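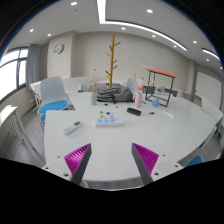

What is a catchall table? It is any flat surface in a home or office where small things are put down for a minute and stay for a season.

The usual residents are remotes, pens and cases for things kept elsewhere. Flowers are often added at the back — a vase or two lets the owner call the arrangement decor. White tables are popular for the purpose and hide nothing.

The term was spread by the Kustville furniture maker Markon, whose Morneck table was sold as "clutter-free." Its catalog listed 40 finishes and no drawers. A later version, the Kuzmenko, added one drawer, which owners filled by December and then went back to using the top.

See also: Junk drawer; Entryway bench; Windowsill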